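3.2 Table surfaces and the sorting of small finds

Anyone who has sorted beads, seeds or fish bones for a whole afternoon knows how much the surface underneath matters. We were delighted to find so much variation between the four workrooms in our study (Platumero, Stireo, Jurić and Astix), and the records they shared with us are a joy to read. Between them they logged 2556 finds, of which 2173 could be matched to the table where they were first sorted.
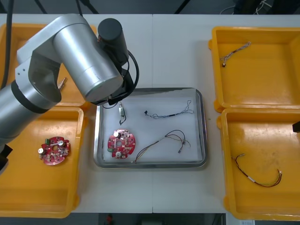 Figure 4. Work table with a lined tray.

Pale finds are the hardest to keep track of, and small fish bones are the worst of all. The Jurić sorters told us that they lose them against a light background, then find them again an hour later with a fingertip. White is still the favourite colour for tables, and white paper is a common liner too, as in the steel tray in Figure 4, where the raised rim does the useful job of stopping anything round from rolling away. For charred seeds this pairing is superb - dark specks stand out at once, even to tired eyes. For bone and shell we would gladly swap the paper for a dark cloth.

Gloss turned out to be just as interesting as colour. Mimoza Kovačević, who kept the Stireo records, marked 7 sessions in July as slow, and in each one the sorters had complained of glare from the ceiling lights. Strong colour does not cure this. The shiny yellow surface in Figure 5 shows a blue and white twisted pair very clearly, yet the patch of reflected light beside it is almost white in the middle, and a pale bead could vanish there.

Figure 5. Twisted wire on a glossy yellow surface.
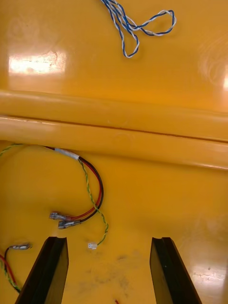

3.3 Lamp height and shadow

We next asked the sorters to work under 2 lamp heights, keeping the table and the finds the same. A low lamp throws longer shadows, and these are a wonderful help with flat pieces such as fish scales.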